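Most move-out advice is written by people who sell cleaning supplies or by landlords, so I read it with one eyebrow up. I've rented for 15 years at four addresses, and I've lost money at two of them. What follows is what I'd do again, plus a few popular tips I think are a waste of a Saturday-sized chunk of your life.

## Before you clean anything

Read the lease. Mine at the Fanham building had a 32-line cleaning schedule stapled to the back, and I only found it after I'd scrubbed a balcony that wasn't on it. If your lease says "broom clean," sweep and wipe. Don't let a cheerful email from the office talk you into a carpet shampoo you never agreed to.

Ask for a walk-through while you still have the keys. Some states give you a right to one and some don't, so look up your own. If the manager says it isn't needed, ask for that in writing. At Saltby Court I was told everything looked "totally fine" and then billed for blinds.

## Things people swear by that I don't

**Toothpaste in nail holes.** It shrinks, it yellows, and a manager who has seen it before will poke it with a pen. A small tub of spackle costs less than lunch. Fill, let it dry, sand lightly, and leave it alone unless you have the exact paint. A shiny patch of the wrong white looks worse than a dull one.

**Vinegar and baking soda together.** Lots of fizz, and then you have salty water. Use one or the other. Baking soda paste is decent on a sink. Vinegar is decent on faucet scale, but keep it off natural stone.

**The "deposit-safe" cleaning kit.** Enix sells one, and I fell for it. Three spray bottles and a cloth. I couldn't tell the kitchen bottle from the bathroom bottle with my eyes closed, and I tried. Dish soap and hot water did more for the stove hood.

## Things that are worth the trouble

- Pull out every drawer and check behind it. Batteries, takeout menus and somebody's old mail all end up back there.
- Vacuum drawers before you wipe them. Wet crumbs turn to paste in the corners.
- Tighten loose handles with a screwdriver. It takes a minute, and a wobbly pull can get written up as damage.
- Leave the fridge door propped open if the power is going off.
- Run a dry cloth along the tops of the door frames. I don't know why inspectors love that spot, but they do. 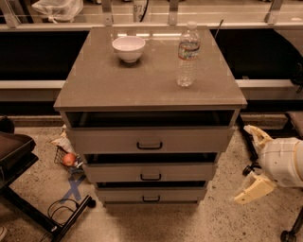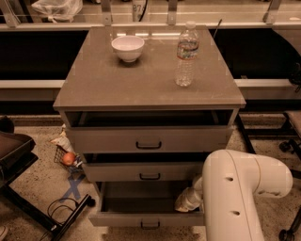 *A three-drawer cabinet with its drawers pulled open.*

## Photos, and what they're good for

Take them after the last box is gone and again at the door. Open the oven, the closets and the medicine cabinet. Email the lot to yourself the same day. People will tell you photos settle every argument – they don't, but the tone of the phone call changes when you mention them.

Video is fine as a backup. I wouldn't rely on it alone, as I've never met a property manager who watched past the front hall.

## Getting the money back

Put your forwarding address in a dated letter and keep a copy. Telling the person at the desk doesn't count for much once that person has quit.

If there are deductions, ask for receipts. My deposit on Figueroa was $1,855, and the first check came back with a "general refresh" charge taken out. I asked what had been refreshed. It took 9 emails, none of them rude, and the charge went away without anyone explaining it.

Would a perfect cleaning job have stopped that charge? I doubt it. Clean to the standard in the lease, keep your paperwork, and be wary of any tip that starts with buying something – including the steam mop. Borrow one if you must.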